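3.2 Starting states of the cloth

Most studies of household folding begin with a flat cloth, and the person only has to bring one edge to another. In real homes this is seldom the first step. A cloth comes out of a basket or from a drawer in a heap, and somebody must find an edge before any fold is possible. For this reason we separated the work into two parts, opening and folding, and we gave more attention to the opening. Ye-ji Ki and Gil-soo Hong prepared the cloths, and Ju-won Seo wrote the rules by which a state was named.

We use three names for the states. A cloth is "bunched" when its folds rise over each other and no full edge can be followed by the eye. It is "partly open" when some of it lies on the table but the outline is still irregular. It is "flat" when all four corners can be touched without moving any other part.
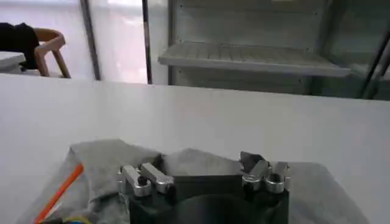 Sokcombe, Saturday, April 27, 2024

Figure 2. Gray cloth in the bunched state, with a raised ridge of folds.

The bunched state gave the most disagreement between the two raters. In a plain gray cloth, the shadow of a fold can look very similar to an edge, and a rater who sees only one view will often choose wrongly. We considered using cloths with a colored border, as was done in the earlier Ullholm study, but we decided against it. A border makes the edge easy to find and so removes the difficulty which we wanted to measure. The raters worked apart and compared their notes only after all 37 trials were named. Where they did not agree, Ha-rang Tak made the final decision.

For the partly open state, the place of the grasp is more important than its strength. When a cloth is taken at a point inside its area, it goes up in a small peak and the material near it is drawn into wrinkles. When it is taken at a corner, the edge next to the corner becomes straight and can be followed by hand.

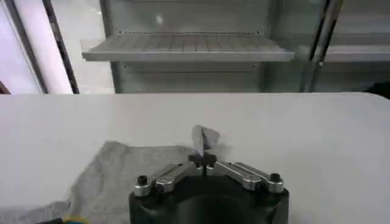
We therefore recorded for each grasp whether it was at a corner, on an edge, or inside the area. Grasps which could not be placed in one of these groups were marked as unclear and left out of Table 4. We did not try to guess the type from the result of the trial, as this would mix the cause with the effect.

One limit of this method should be mentioned. The names describe only the upper side of the cloth. A corner that is folded under may stay hidden until the cloth is lifted, and in such a case the state can be named as more open than it is.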